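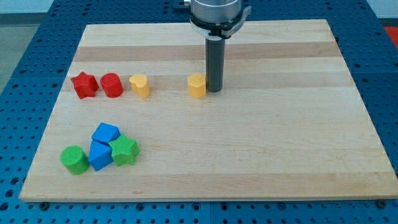 Home | Projects | Jobs | Contact

March - posted by Nabila Kettani

Badawi is hiring an urban designer for the Jetmont station district plan. The site covers 111 acres between the rail yard and Fadthorpe Road. You will draw street layouts, test housing densities and help run 4 public workshops. We need seven years in practice and good hand sketching. The job is 40 hours a week in our Voltby office - two days can be remote. Send a resume and a short portfolio to Nabila.

Comments

tomr: Is a planning license required?

Nabila Kettani: No, but please list any you hold.

gridlines: Applied, thanks.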